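# In Favor of Looking at the Back

My neighbor Huguette Rolland has 31 pictures on the walls of her apartment, and she has never seen the back of one of them. I learned this in June, when I asked her what was behind the engraving of a harbor over her sofa. She said, "The wall." I laughed, but I kept thinking about it on the stairs.

I want to defend a small and unfashionable habit. I believe that when we own a picture frame, we should from time to time take it down, turn it over and open it. I do not mean an old master with a gold frame. I mean the ordinary frames, the ones we buy in a hurry for a school photograph or a postcard. We treat them as if they were closed forever, like a battery or a tooth. But a frame is a box with a window, and the door of the box is on the back.

I came to this opinion slowly. In the country where I grew up, a frame was something you received at a wedding. You put in the photograph, you hung it, and the next person who opened it was the one who emptied the house. When I moved here I had two suitcases and no frames. Then I bought one, then four, and now the corridor is full. My English is still a thing I build sentence by sentence, so perhaps I have sympathy for objects which show how they are joined.

The front of a frame is made to please. It is painted, or polished, and it has the glass to make everything look finished. The back is made by people who did not expect a visitor. On the back you learn if the wood is wood. You learn how the corners hold. You see whether somebody thought that you, the owner, might one day wish to change the picture, or whether they thought you would throw the whole thing away and buy another one.

This last question is the important one for me, and the answer is usually in the fastening. 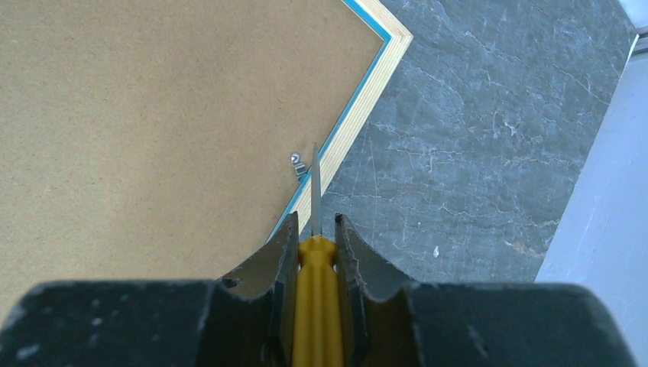 *A metal clip on the hardboard backing, with the turquoise line along the inside of the wood.*

I have a great affection for the small clip with a screw. It is a modest piece of metal and it asks for one tool, a screwdriver, which most households can find if they look in enough drawers. You loosen it and you fasten it again, and the wood does not suffer much from the conversation. My friend Anatole Bodin, who hangs exhibitions for a small gallery and has strong feelings about hardware, prefers the turning kind of button that needs no tool. I respect this. But I like that the screw makes me go and get something. It gives me the time to clear the table and to decide whether I truly want to do it.

Then there are the bendable tabs, those little pointed tongues pushed into the wood in a row. I am less generous with them. They permit you to open the frame two times, maybe three, and then one breaks and cuts your thumb. After that the backing is held by tape, and the tape becomes yellow, and the dust comes in and makes a gray border around your grandmother. I have a frame in this condition in the bedroom. I bought it from Skundis, the household shop near the bus station, where there is a bin of them by the door, and I cannot say that I was deceived, because I never turned it over before I paid. Now I turn over everything. The young man at the counter has seen me do it and no longer asks if I need help.

The worst is the frame which is glued or stapled completely shut, with paper over it so that you do not notice. A frame like this says that the picture you chose at 30 must also be the picture you want at 60.

I know the objections, because I have them at dinner. Margaux Perrin, who teaches with me, says that most people hang a picture so that they can stop thinking about it. She says a home where every object asks for maintenance is not a home, it is a ship. I think there is some truth in it. I do not want to live on a ship either. But I do not propose a weekly inspection with a notebook. I propose once in several years, on a rainy afternoon, when you have already cleaned the oven and you do not want to answer your letters.

Her second objection is better. She says that an old frame is often holding together from habit only, and that to open it is to break it. This happens. I broke one myself, a thin black frame with a map of Eston in it, by lifting the backing with a kitchen knife when I should have used my fingers and some patience. The corner opened and the glass slid out onto the rug. It did not break, which I did not deserve. I took it to Lorna Matheson, who repairs frames in the room behind her house, and she looked at it for a long time before she said that the knife was for butter.

She taught me what I know about corners. A mitered corner is two pieces of wood cut at a slant, so that they meet in a diagonal line. It is pretty, and Lorna says it is also weak, because the cut shows the ends of the grain to the glue and the glue does not like that. So a good maker adds something: a nail, a staple, a thin piece of another wood. On the front you may see only a clean line.

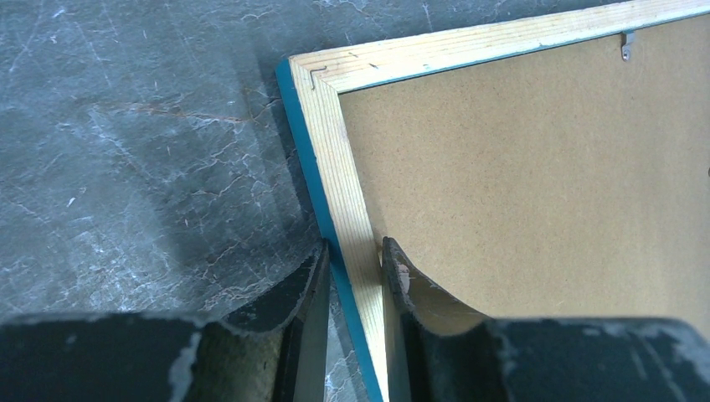

I find this touching, and I am aware that it is a strange thing to be touched by. Someone painted the part that would face the room and left the rest as it came from the saw. Is it laziness? Margaux thinks so. I think it is a kind of good sense. Pine without paint is pleasant to handle, and it lets you see a crack before the crack becomes a problem. If the back were painted also, I would have one more surface to admire and one less surface to read.

There is also the matter of what waits inside. I do not promise treasure. Kathleen Ní Chonaill, who lives on the ground floor and is the only person in our building I have fully converted, opened nine frames in one evening and found a dry cleaning receipt, a dead moth, and a piece of newspaper with half of a crossword. But behind her wedding photograph there was another photograph from the same day, one she had rejected at the time. In it her mother is laughing with the eyes closed. Kathleen had put it there herself, as extra padding, and had forgotten it completely. She changed the order of the two, and the formal picture is now the padding.

Even without discoveries, there is a practical side. The paper inside a cheap frame touches the glass, and in a humid room it can stick to it. A sheet of mat board between them helps. Sometimes you find the hanging wire has rusted, or that the nail you trusted for ten years was holding in plaster alone. My heaviest frame, with a print of a street in Clonska, had been hanging by one eye screw. The other had come out and was lying at the bottom, against the skirting, where I had vacuumed around it.

If you would like to try, put a towel on the table first. Lay the frame with the glass down and clean the dust before you open, not after. Use a screwdriver which fits the screw, and turn it slowly, since the wood is soft and the hole can become too large. Keep the screws in a saucer. If the backing does not want to come up, press gently near one corner and try at the opposite side. Wash the glass when it is out of the frame, and let it dry completely, longer than you think. Then write on the back of the picture, in pencil, who is in it and where it was taken. You believe that you will remember. I have a photograph of six people in front of a café, and I can name four of them, and I was there.

Some of my students ask why I care about such a small subject, when a new frame costs less than lunch. I can only answer that I have paid for the lunch and for the frame, and I would like at least one of them to last. The price of a thing also does not tell you how much is in it. The frame I like best cost almost nothing. It holds a drawing of a cat by my niece Đào, made when she was five, and each summer when she visits she brings another drawing and we put it in on top of the old one. The backing now has to be pressed hard before the clips will go over it. This year I will need longer screws, or a deeper frame, and Đào has already told me that she is against the deeper frame.

As for Huguette, she let me take down the harbor last week. I held the bottom and she held the top. On the backing was a price in pencil and, in her late husband's writing, the word "bathroom". She read it twice. Then she asked me to hang it again over the sofa, exactly where it was, and a little higher on the left.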